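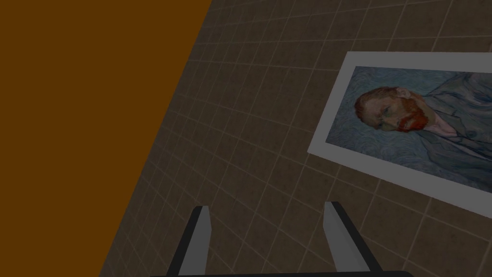

Section 3: Setting up premiere alerts in Findano

Sep 20, 2021
By Nadja Hollenstein

Findano sends you a message when a star you follow is booked for a premiere, talk show or awards night. You need a Findano account and a confirmed email address.

1. Sign in and open Alerts.
2. Tap Add a Name and type the actor, singer or host you want to follow. You can follow up to 100 names.
3. Pick the right person from the list. Some stars share a name, so check the credits under each entry.
4. Choose Red Carpet, TV or Both.
5. Set how early you want the alert. The default is 24 hours before the event.
6. Tap Save. A check mark shows next to the name.

Note: Arrival times come from the event's press list and can change on the night. Findano updates the alert if a new time is posted – older alerts stay in your inbox until you delete them.

Note: To follow a whole cast, add the movie title in step 2. Each cast member counts toward your limit.

Caution: Live clips use a lot of mobile data. Turn off Autoplay under Settings > Video before you watch away from Wi-Fi.

Caution: Removing a name also deletes its saved clips. They can't be restored.

If no alerts arrive, see error 417 in Section 7.

Last updated: April 2022
Contact Findano Support | © Findano | Back to top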